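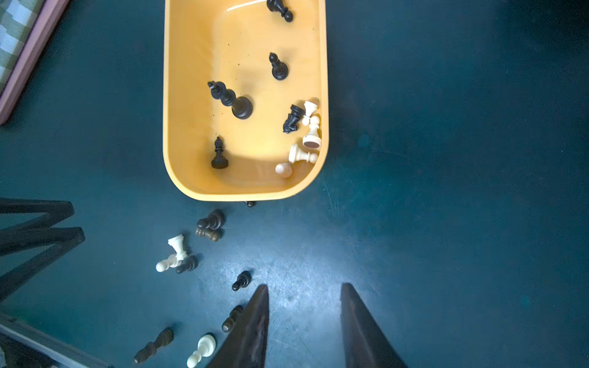 What an Open Day Should Show the Public

Published 2020-07-17

Institutions that receive public support for work in robotics have a duty to let the public see that work. Most of them accept this in principle. In practice, the open day has become a kind of stage show, in which a machine performs a task it has been prepared to perform, visitors applaud, and everyone goes home with a brochure. The open day held at the Dalleo laboratory in Punville took a different course, and it deserves support from those who decide how such events are run and paid for.

The main demonstration was a plain one. Chess pieces were scattered across a teal floor, and a robot arm with a two-fingered gripper was to put them in a yellow plastic tray. No game was played. Visitors who had come expecting a chess match, and there were several, were told at the door that the subject of the day was tidying up.

It was a sound choice of subject. The public has known for a long time that a computer can defeat a strong player. Far fewer people understand that lifting a pawn from the floor is, for a machine, a hard problem of its own. A pawn lying on its side rolls when it is touched. A rook has flat places that a finger can hold and edges that it can slip from. A king is tall and top-heavy, and it must be gripped at a point that is not obvious from above. Two pawns lying side by side leave little room for a finger between them. A child of four deals with all of this without thought, and a visitor who watches a machine deal with it slowly learns more about the state of the field than any lecture could teach.

The laboratory also made a decision that we would like to see adopted elsewhere. It counted its failures in public. A board beside the demonstration area recorded every attempt to pick up a piece, and by closing time it stood at 1067 attempts, of which 548 had ended with a piece in the tray. The remainder were drops, misses, and grips on nothing at all. Staff made no effort to hide the board when officials came through, and they did not restart the count after a poor stretch in the morning.

Some of those present thought this unwise. Their argument should be stated fairly. Funding is uncertain, they said, and a visitor who sees a machine miss a pawn again and again may conclude that the money has been wasted. A member of the town council put the point sharply in the discussion period, asking why the laboratory had not waited until the system worked before inviting guests to look at it.

The concern is reasonable, but we do not share it. Public trust in automation has been harmed far more by promises than by honest failure. Employers in this region have been told for years that machines would soon be sorting, packing, and cleaning with no human help, and some of them have made plans on that basis. The warehouse operator Fung, which sent a group of 27 employees to the event, is one of the firms weighing such a purchase. Its workers are entitled to know what a machine can and cannot do before decisions are made about their shifts. They spent longer at the demonstration than any other group and asked the most exact questions of the day. Several concerned what happens to a piece that ends up outside the tray, and whether a person must go in to get it. At present, a person must.

There is a further point, which concerns the setting. Many demonstrations are held on a clean white table under studio lights, with each object placed in a marked position. At Punville the floor was scuffed and worn, and the pieces lay as they had fallen, black, white, and brown together. A home or a workshop looks much more like this than like a studio table. If a machine is one day to be of use to an older person living alone, it will have to work on floors of that kind, among things that have not been arranged for its benefit. Visitors should see it tested there first.

The day was not without faults. The viewing area held six people at a time, and the wait to enter it was far too long for families with small children. The printed guide was written for specialists and used terms that many guests could not be expected to know. The companion exhibit on the Himau project, which deals with how the arm learns from recorded human examples, was placed in an upstairs room with poor signs, and many visitors left without seeing it. Since the question of how these machines are taught is the one the public asks most often, it should have been on the ground floor, beside the arm.

These are matters of planning, and they can be corrected before the next open day, which the laboratory intends to hold in January. We recommend that it keep the chess pieces, the worn floor, and above all the board. We recommend also that other institutions in receipt of public money — including those whose machines are further along — publish a count of attempts and successes at every demonstration they hold, in figures large enough to be read from the back of the room.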